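4.2 Experimental procedure

All towel trials were run on the same table, which is covered in dark green felt. We chose felt after early attempts on a bare surface, where a towel pressed by the finger tended to slide away before the edge could be gathered. The felt gives enough friction to hold the lower layer in place while the upper layer is moved. It also differs clearly in colour from the tan terry towel used for the trials in this section, so the towel mask can be obtained with a simple colour threshold and needs no trained segmentation model.

Two kinds of view are used. The overhead view looks down on the work surface and is the only input to the grasp selection step. The fixed side view faces the robot's pedestal from across the table and is used for labelling and for checking failures after the fact. The overhead view takes in a good deal of floor and cabling outside the work surface, and we crop to the green region before any further processing.
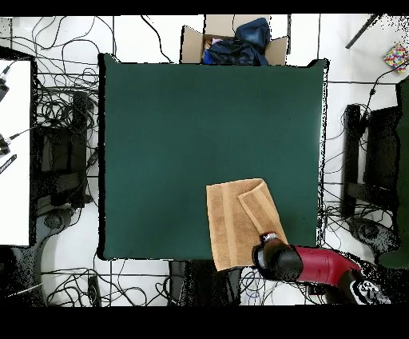
Each trial begins with the towel in a random state. Following Laskowska's protocol, the operator picks the towel up by any point, holds it above the felt and lets go. No attempt is made to tidy the result. A trial ends when the method reports a flat state, when it has used its budget of actions, or when the operator stops it for safety. We ran 181 trials in total under these rules, split between our method and the two baselines described in Section 3.

The action set is small. The arm can press and drag, lift and lower, or lift and swing. Press and drag works on one layer at a time and suits a towel that is nearly flat with a corner turned over. The two lifting actions are meant for states where too much of the cloth is hidden for a drag to be useful. The choice between them is made by the value network, which was trained on 2,000 simulated drops in Clestitz and then fine-tuned on 716 real transitions collected in October.

Terry cloth turned out to be harder than the thin cotton used in most earlier work. It is heavy, the loops catch on themselves, and two layers pressed together do not slide apart easily. A grasp meant for one layer often takes two. We did not add a penalty for this in the reward, as a double grasp is sometimes a good move: lifting both layers lets the lower one fall away under its own weight, and the next overhead frame then shows more of the border.
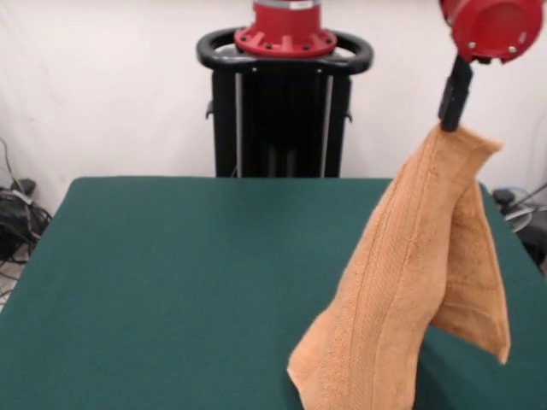 Lift height matters more than we had expected. If the towel is raised clear of the table it tends to turn about the grasp point, and the way it lands has little to do with the planned direction. If part of it stays in contact with the felt, the contact acts as an anchor and the landing can be predicted fairly well. The lift height is therefore set per action from the estimated length of cloth below the grasp point, with the aim of keeping some of the lower edge on the table. The estimate is poor for tightly bunched states, and we come back to this in Section 5.

After each release the arm moves back over its base before the next overhead frame is taken, so that neither the wrist nor the fingers hide any of the towel. This adds time to each cycle but removes the need to mask out the arm. We tried a shorter retreat -- just to the side of the table -- and found that the finger shadow was now and then picked up as a fold.

Figure 3. Side view of the work surface, with the towel bunched on the felt and the gripper fingers above the base.
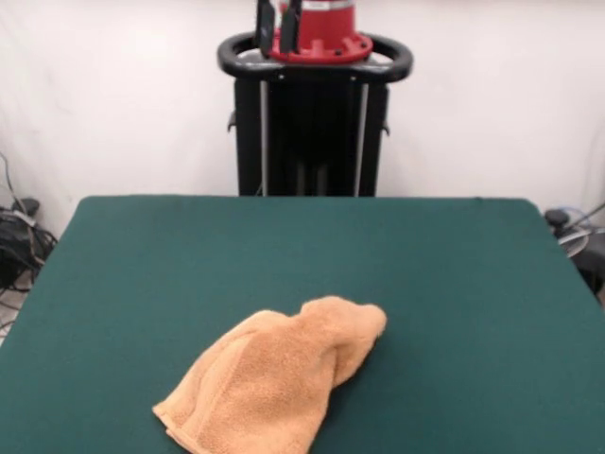 States were labelled by hand from the side view as flat, folded or crumpled. Danuta Pawłowska labelled the full set, and a second annotator labelled a subset without seeing her labels. Where they disagreed it was nearly always between folded and crumpled -- a towel with one large fold and a few small creases can fairly be called either. These cases were kept in the data with Pawłowska's label. We do not report results on the folded class alone for this reason.

The labels, crops and action logs are stored in the Cumlow format, and the release described in Appendix B is the version of July 3, 2026. The work was supported by Fundgate.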